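Company > About us > Open days and visits

Sallico began as a repair bench. We mended tills, ticket machines and the odd bread slicer for the shops along our road, and for a good many years that was quite enough to keep us busy. Then a customer asked whether we could make something that would pick things up off the floor for her father, who lived alone and could no longer bend, and we said yes rather more quickly than we should have done. We have been working on that question, in one form or another, ever since, and it has turned us into a robotics company almost without our noticing.

These days there are 30 of us, spread over two floors of the old Stojanovska building, with the workshop downstairs and the desks (and the good kettle) upstairs. Our main work is Morus, a household helper robot that moves about on the flat and fetches, lifts and tidies small things. We also look after Wemine, the software that lets a person guide the robot by hand until it has got the idea of a job. Both are still growing up, and we are very fond of them.

We have always liked having people round. Our first open day was a plate of biscuits and one rather nervous demonstration, and seven visitors came, most of them related to us. Last August we had 70 through the door on a single Sunday, with a queue down the steps and a lady who had brought her own slippers for the robot to fetch – it did manage one of them, and she was very gracious about the other.

What people seem to enjoy most is getting down to the level where the work happens. Picking something up from a hard floor is a fiddly business. A card or a flat packet gives the fingers very little to get hold of, a polished tile throws the light about, and there are bags and straps and furniture to steer clear of in any home that is properly lived in.

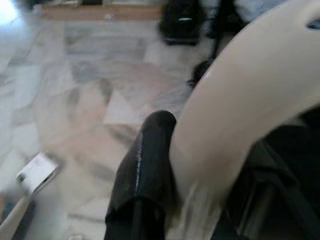 Children tend to understand this sooner than the rest of us, having spent more time on floors. We let them choose what goes down next, within reason, and they are merciless. We have been handed bus tickets, a single playing card, hair slides and a very old raisin. If the robot misses, we say so and let it have another go, and we are happy to talk about why it missed for as long as anyone cares to listen (some of us can go on a bit, so do feel free to wander off).

Visits last an hour and a half, with tea halfway through. We take groups of up to 20 so that everybody gets a proper look and a turn at guiding the arm if they would like one. Schools, care homes, clubs and curious neighbours are all welcome, and there is no charge. The workshop is step-free from the yard side, and there are plenty of chairs. Please wear flat shoes and tie back long hair if you mean to try the controls.

If you would like to come, drop us a line through the contact page and tell us a little about your group – ages, numbers, whether anyone would prefer a quieter time of day. Mornings are calmest. And if there is something at home that you are forever dropping and can never pick up again, do bring it along.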